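**Tag der offenen Tür bei Panasell: Roboter räumt Schreibtisch auf, Besucher schauen zu**

*Irkulel, im Oktober.* Am Samstag hat Panasell seine Werkstatt in der alten Färberei von Irkulel für das Publikum geöffnet. 300 Gäste kamen, gerechnet hatte das Unternehmen mit 200. Der Kuchen war entsprechend um 14 Uhr aus, die Roboter liefen bis 17 Uhr weiter.

Im Mittelpunkt stand eine Aufgabe, die in den meisten Haushalten seit Jahren erfolgreich vertagt wird: das Aufräumen eines Schreibtischs. An einer Arbeitszelle mit mehreren Roboterarmen führte das Team vor, wie Stifte, Scheren und anderes Kleinmaterial gegriffen und in Schalen abgelegt werden. Gesteuert wurden die Arme am Vormittag von Hand, am Nachmittag liefen sie mit einer gelernten Steuerung. Wer den Unterschied sehen wollte, brauchte etwas Geduld. Wer ihn nicht sah, durfte dem Entwicklungsteam ausdrücklich gratulieren.

Die Schere gilt im Haus als die anspruchsvollste Mitarbeiterin. Sie ist flach und glatt und liegt selten so, wie man sie gern hätte. Am Samstag wurde sie mehrfach unter Applaus angehoben und zweimal unter noch größerem Applaus fallen gelassen. Ein Kind im Vorschulalter bot an, es schnell selbst zu machen. Das Angebot wurde aus versicherungstechnischen Gründen abgelehnt.

**Steuern erwünscht**

Großen Andrang gab es am Mitmachstand. Dort konnten Gäste ab zwölf Jahren zwei Arme selbst führen und versuchen, einen Filzstift von links nach rechts zu bewegen. Die Wartezeit betrug zeitweise eine Dreiviertelstunde, die Dauer eines durchschnittlichen Versuchs drei Minuten. Erfahrene Handwerker schnitten dabei kaum besser ab als Jugendliche mit Spielkonsole – in einigen Fällen auch deutlich schlechter, worüber im Anschluss am Getränkestand ausführlich gesprochen wurde.

Für die gelernte Steuerung hat Panasell gemeinsam mit der Fachschule Sarkovance in den vergangenen Monaten 2000 Greifvorgänge aufgezeichnet. Das gemeinsame Vorhaben trägt den Namen »Szabo« und soll kleinen Betrieben helfen, Sortier- und Rüstarbeiten zu automatisieren, für die sich eine klassische Anlage nicht rechnet. Ein Termin für den Einsatz beim ersten Kunden steht noch nicht fest. Bis dahin wird weiter geübt, auch mit der Schere.

**Führungen durch das Gebäude**

Neben der Technik interessierte viele Besucher das Haus selbst. Die Färberei wurde 1873 errichtet und stand lange leer. Die Führungen durch Kesselraum und Trockenboden waren früh ausgebucht, obwohl dort kein einziger Roboter zu sehen ist. Das Unternehmen nimmt dies zur Kenntnis und bietet im Frühjahr weitere Rundgänge an.

Schulklassen und Ausbildungsbetriebe können die Arbeitszelle nach Anmeldung auch außerhalb des Tags der offenen Tür besuchen. Eine Gruppe sollte höchstens 15 Personen umfassen. Eigene Stifte dürfen mitgebracht werden, eine Rückgabe am selben Tag wird angestrebt.

**Pressekontakt:** Panasell, Öffentlichkeitsarbeit, Alte Färberei, Irkulel. Abdruck honorarfrei, Beleg erbeten.

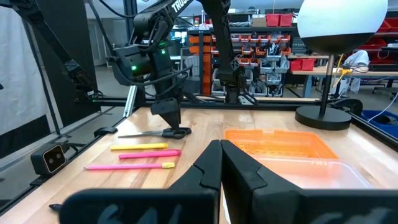 Stifte, Schere und orange Schale auf dem Tisch der Arbeitszelle. Foto: Panasell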